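Outubro, onze da noite

Cheguei a casa agora e não vou conseguir dormir sem escrever isto, por isso fica o chá a arrefecer. Fui ao dia aberto da Cirnedero! Andava há meses a dizer que ia, e fui. A sala de demonstrações fica no terceiro andar, no fim de um corredor cheio de bicicletas, e quem nos recebeu foi a Irina Manole, que fala depressa e responde a tudo (até às minhas perguntas parvas, e fiz muitas).

Éramos 8 no grupo. A Irina começou pela casa simulada, a que eles chamam Trilell, onde os robôs treinam antes de tocarem numa casa a sério. Eu imaginava uma coisa cinzenta, cheia de cubos, e afinal é uma sala onde me apetecia morar.

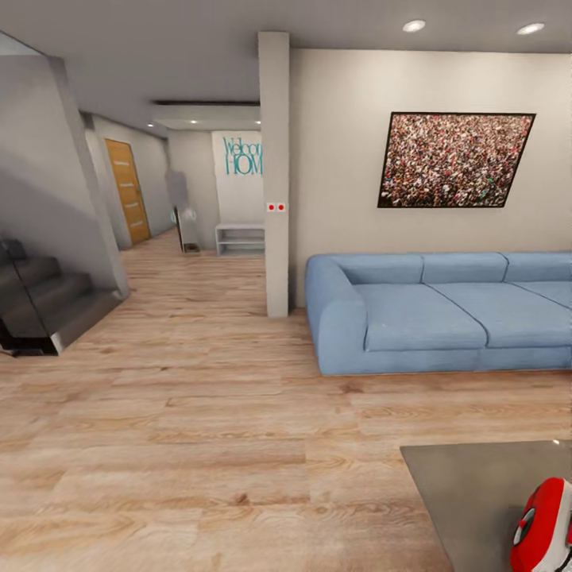 *A Trilell, com o sofá azul e o «Welcome HOME» lá ao fundo.*

O que mais me entusiasmou foi saber que alguém se deu ao trabalho de pôr um quadro enorme por cima do sofá, cheio de gente minúscula. O Nahuel Leiva, que faz os cenários, contou que já foram geradas 3312 variantes desta casa, com a luz mudada, os móveis trocados, o chão mais claro ou mais escuro. Perguntei-lhe se não se cansava. Disse que sim, das escadas. Tem razão, deve ser um castigo acertar com aqueles degraus e aquele vidro todo.

Depois pudemos «passear» pela casa com um comando, cada um na sua vez. Eu fui parar à zona de jantar e fiquei ali a dar voltas, encantada com o candeeiro turquesa por cima da mesa, e ainda me ralharam (a brincar, acho) por estar a empatar a fila.

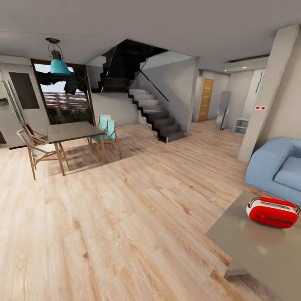

O Valentin Cozma ia explicando o que se pede ao robô: ir até à mesa baixa, encontrar a torradeira vermelha, voltar à cozinha sem bater em nada. Para mim são três frases, para eles são semanas de trabalho. Gostei muito de o ouvir falar dos falhanços sem vergonha nenhuma – no verão, contou, tiveram uma versão que insistia em dar a volta ao pilar sempre pelo mesmo lado, mesmo quando o caminho era o dobro.

A última parte foi a dos dedos. Mudámos para a vista de perto, junto ao tampo de madeira, e de repente a garra tapa quase tudo. Percebi logo a dificuldade: com um dedo preto daquele tamanho à frente, sobra uma tira de mesa para a pessoa se orientar!

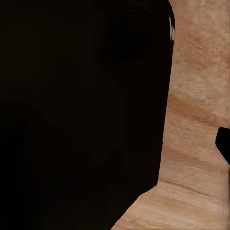

*Tempo de leitura: 3 minutos*

Experimentei comandar a garra durante uns instantes e fui péssima. A Zamfira Lungu, que estava no grupo e nunca tinha pegado num comando na vida, foi muito melhor do que eu e ficou toda vaidosa. Trocámos contactos à saída.

Tenho de perguntar à Irina se posso levar lá a minha turma. São 30, talvez em dois grupos. E comprar um caderno novo, que este só tem mais duas folhas.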